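Robotics Open Day at Kastville: Visit Report
Module: Automation in Practice, second year
Submitted by: Matúš Trnka
Date: Wednesday, December 29, 2021

1. Purpose of the visit

Our course requires one site visit per year, written up in no more than five sections. I chose the open day at the Kastville handling lab because it was free, it was indoors and it was on the same bus line as my flat. The stated aim was to see how people teach machines to handle ordinary household things. My own aim was to find a topic for my final project, which I had been promising my supervisor since September.

2. Getting there and the welcome

The bus from Tadedthorpe goes by way of Climton, whatever the timetable says. I arrived in the middle of the welcome talk, at a slide reading "1431 demonstrations recorded". The speaker was pleased with this number and came back to it twice. Someone near the front asked how many of them were good ones. We were told that this was an excellent question, and then the slide changed.

Visitors were split into two groups. Mine was sent to the small hall first, where the Hjaltadóttir sorting arm was meant to be putting bottle caps into cups by colour. The arm had gone into a safety stop before we came in and stayed in it for the whole of our slot. A student helper explained the motion to us using his own arm, and I have to say he was very consistent. I have notes on the safety stop in the appendix, as it was the only part of the machine I could study at length.

3. The handheld gripper station

The main hall was better. The idea at this station is that you do the task yourself with a gripper in each hand, the movement is recorded, and the recording is later used to train a robot to do the same. No robot needs to be standing there while you do it, so a good deal of the work looks like a grown adult tidying up with tongs.

The task was shoes. A pair of clogs had to be picked up and set down neatly side by side beneath a small display stand, toes the same way, and then taken out again for the next go. I had assumed that putting a shoe under a shelf was about the easiest thing a person could be asked to do. That was before I tried it without fingers.
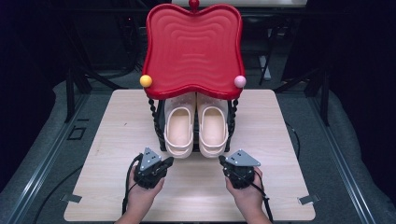 Figure 1. Shoe placing station: cream-white clogs under the red tray, both handheld grippers in front of them.

The staff member on shift made it look like nothing. She told us the stand was the awkward part, as its legs leave you only so much room on either side, and beginners come in too wide. She also said that foam clogs are kinder than leather shoes because they can be squeezed by the rim. I wrote this down as a design consideration.

Visitors were allowed a turn each. On my first try I got one clog into place and pushed it out again with the second. On my next I placed both, facing different ways. My recordings were not kept, and I was thanked for them warmly.

What I had not expected was how much you miss feeling the thing you are holding. With the grippers you have to look all the time, and you slow down just before contact. The staff said new people all do this, and that a robot trained on hesitant recordings will hesitate too. This was the most useful remark of the day.

4. What the figures say

The handout claims 99 per cent success for the trained robot on "simple placing". I asked what counted as simple. The answer was placing the object in an open area with nothing over it, so the shoe task falls outside the claim. The handout does not mention this, and I would suggest that next year's does.

5. Outcome for my project

I intend to compare slow and fast demonstrations of one placing task, using the department's own gripper once the missing screw has been replaced. The lab has agreed to lend me its written instructions for new operators. I have asked for them by email and am waiting.

Travel costs: two bus tickets, receipts attached. The biscuits were provided.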